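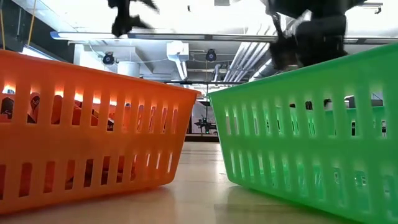 Both grippers on the move over the orange and green baskets, from just above floor level.

Two Hands, Two Baskets and a Long Winter of Comparing Grippers
Mar 5, 2024

The first thing I learned in the workshop at Meronach is that you should bring a cushion. Most of the interesting business goes on down at floor height, and after an hour of crouching beside the baskets I had lost all feeling in my left foot and was still happily asking questions. I had come to write a short piece on a gripper comparison, something for the front pages of the magazine, and I ended up going back again and again (my editor has been very patient).

The job itself sounds like a household chore. Things go from an orange basket into a green one, and then they go back. The baskets are ordinary slotted plastic, the kind you might keep under a sink, and I confess that I was a little disappointed when I first saw them. I had expected something grander. But the crew had tried plain smooth-walled tubs before that and found them far too polite. A slotted basket is full of places where a fingertip can catch, and a rim on an open basket is just the thing for a careless gripper to bump into on its way down.

The question in January was a simple one. Meronach had been using the same fingers, made by Pliveo, for as long as the workshop had been open, and wanted to know whether a newer pair from Wasilewska would do a better job in tight quarters. Each set would get 12 sessions on the same task, with the same items, under the same lights. The Jasero controller would stay put the whole time, so that no one could blame the software for a clumsy hand or give it credit for a clever one.

I've watched plenty of robot videos over the years, and they had not prepared me for how much of this work is waiting. You wait for the arm to find its home position. You wait while somebody wipes the fingertips and writes something down. Then the arms go, and they really go – if you look away to find your pen, you've missed it. One hand is over the orange basket, the other is dropping toward the green one, and what you get from down on the floor is mostly a dark blur and a small draft on your forehead.

The Pliveo fingers are the stiffer of the two. They close with a snap you can hear from across the room, and once they have hold of something they don't let it wander. The crew likes them for anything hard with a definite shape. Where they struggle is near the walls, because a stiff finger that lands on a rim has nowhere to go, and the controller, quite sensibly, stops everything and asks for help. In one afternoon I saw this happen 3 times on the same corner of the same basket, and each time the whole room sighed together.

The Wasilewska pair has some give in it. Brush the rim and the finger folds a little, slides past and carries on down, and the first time I saw it I made an embarrassing sort of cheer. The give costs you something on the way back up, though. Round items tend to roll in the grasp, so a piece that was picked up straight may be let go at a tilt, and a few of them ended up on the floor by my knees. There's also the matter of wear. After five sessions the soft pads had started to look scuffed, and the crew began changing them more often than they had planned to.

Then there is the question of where to look from. A view from overhead makes it easy to judge where a hand is across the width of a basket and very hard to judge how deep it has gone. A low view gives you the depth beautifully and gives you, along with it, a great deal of plastic. They tried four heights before settling on one very near the floor, and I heard more argument over that than over either pair of fingers. Light was the other headache. The ceiling is bright, the baskets let a good deal of it through, and the orange one in particular can glow along its top edge like a lampshade. It's lovely to look at – and no fun at all if you're trying to find where the rim ends.

When I last stopped in, the sessions were finished and the notes were being typed up. The plan for now is to keep both: Pliveo on one arm for the hard pieces, Wasilewska on the other for anything that sits close to a wall. Setting that up means a second set of limits in the controller and a new rule for which hand goes first, and the crew was halfway through writing it when I left to catch my bus.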